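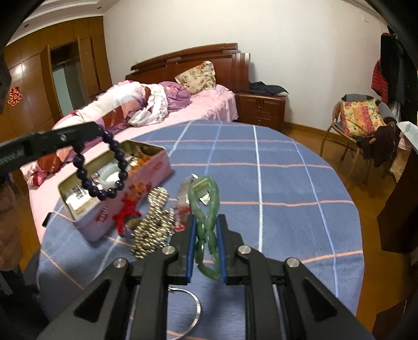

Rocío Rivadeneyra holds that a jewelry box should be judged by how fast it gives up the bracelet at the bottom, and by that measure she puts a plain cookie tin ahead of any velvet-lined case with a lock. Many collectors of everyday beads and bangles agree with her, and the keepsake tin has a long, cheerful history to back them up.

Keepsake tin

A keepsake tin is a lidded metal box, usually one first sold with candy, tea, cookies or soap inside, that has been given a second life as a home for jewelry and small treasures. It is found in bedrooms all over the world, on dressers, in nightstand drawers and under beds. The contents are often a wonderful mix: bead necklaces, bangles, single earrings, folded papers, spare clasps, small coins. A tin can hold jewelry of real value, but most hold pieces loved for other reasons.

Names

English speakers say keepsake tin, trinket tin or treasure tin. In some families it is simply "the tin," and everyone knows which one is meant. The dealer's term is re-used confectionery tin, and it covers only boxes with their original printed decoration.

The box

Most tins are made of thin steel with a coating that slows down rust. The decoration is printed on the flat sheet before the box is shaped, which is why the pattern can run so neatly around a corner. Pink, red and gold are perennial favorites for gift tins, and flowers turn up everywhere.

Lids come in three main forms. The lift-off lid is the oldest and still the most common. The hinged lid is easier to use with one hand, though the hinge is the first part to go. The slip lid, with a deep rim, closes tightest and is the hardest on fingernails!

The Gillen factory made hinged tins in 54 patterns, and full sets are eagerly hunted. Tandau tins are plainer but have a rolled inner edge that is kind to silk cord, a detail their fans will talk about at length.

Typical contents

Bead strands. Long strands are the great tanglers. Shiny metallic beads on a soft thread will knot around anything, including each other, and a strand dropped in loose can take an evening to free. Bead collectors coil them flat, or put each in a small pouch of its own.

Jade. Pale green jade is worn as bangles and as beads, round or elongated. Two different minerals, jadeite and nephrite, share the name, and both are tough. Tough is a matter of resisting breakage, and a jade bangle can still crack if it meets a tile floor at the wrong angle. Serpentine and dyed quartz are often sold under the same name, and only a proper test will settle the question.

Coral. Red coral is softer than jade and dislikes perfume, vinegar and hair spray. Branch coral, with its twiggy pieces left close to their natural shape, snags on thread and cloth, so it does best on top of the pile or in a separate box altogether. Glass, resin and dyed bamboo coral are all used to imitate it.

Silver. Thin silver bangles darken in air, faster in damp rooms. A closed tin helps a little. Rubber bands and wool do harm, as both contain sulfur.

Dark beads. Purple bracelets may be amethyst, garnet, glass or dyed wood. Amethyst can fade in strong sun, and here the tin is a marvelous thing to own, being completely dark inside.

Papers. Receipts, care leaflets and shop cards collect at the sides of the box. They deserve to stay. Trilok Dubey, whose notes on household collections fill several shelves, found that a folded receipt was often the only record of where a piece had come from.

Sorting a tin

Going through the tin is an activity in itself, and for many people a delightful one. The usual place is a table near the bed, covered with a cloth. A cloth keeps round beads from rolling and softens the landing when something is dropped. Plain cloths show small parts best, although a striped or checked one gives handy rows to lay things out along.

The order of work varies. Hortensia Muñoz, in her booklet "The Open Lid," takes the bangles out first, then the short strands, then the long ones, and leaves coral until the table is clear. Virgil Pană tips everything out at once and starts from the middle — a method that horrifies some readers and has won over many others.

Clasps should be closed before a necklace goes back. A strand is lifted by the beads on both sides of the clasp, so that the weight doesn't hang from one knot. Bead thread stretches with age, and a visible gap between beads is a sign that restringing is due.

Care of the tin

The inside may be wiped with a dry cloth. Water is risky at the seams, where the coating is thinnest. A lining of cotton or felt stops metal from scratching softer stones and also does away with the rattle, which some owners miss. Rust spots on the outside are usually left alone by collectors, since rubbing takes the printing with it.

Collections

The Zamani collection holds 518 keepsake tins, almost 400 of them with their contents kept just as they arrived. Its open drawers are a joy to visit, and one row of 8 tins shows the same printed rose growing paler from year to year. The smaller Skolow collection was started by Rigoberto Rivadeneyra and concentrates on hinged boxes. It is closed on Mondays.

See also: Bead stringing; Button box; Charm bracelet; Tin litho printing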